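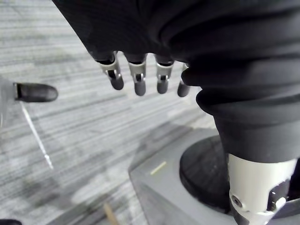

Filed under: End Effectors > Hands vs. Grippers

catarina_carrilho
Hi all, I've had the Grikus hand on our arm since January, after a good long stretch with the Plonent two-jaw, and I promised a few of you I'd report back. I love it more than I expected to! The dark rounded fingertips are kinder to odd shapes than the flat jaws ever were, and we got through 15 of our 20 test objects on the first try, mugs and markers included. The black sleeve does bunch up into big folds right above the fingers, though, and I keep fussing with it before every run – has anyone found a better way to dress theirs?

mapleshop
Lovely to hear, Catarina, but I'm going to be the grump. What did the Plonent score on the same 20? Mine gets 17 or so with no sleeve, no thumb to calibrate, and a lot less money. For picking things up and putting them down I still think two jaws win.

catarina_carrilho
Fair question, and yes, it got 16, so one better. But it can't turn a marker around once it's holding it, and that's what my students want to work on.

tobin_r
We ran a Vuorinen cover over ours and it bunched the same way until we clamped it a bit farther up the arm. Leave slack at the wrist or you'll feel it tug when the joint rolls. Also, check the pins at the finger joints now and then. One of ours walked out after 3,677 cycles and we spent an entire evening blaming the Ullholm controller, poor thing.

mapleshop
See, my jaws have no pins to lose :) I'd still like to watch the marker trick if you get a video up.

catarina_carrilho
Will do! Moving the clamp tonight, after 8 when the lab is quiet.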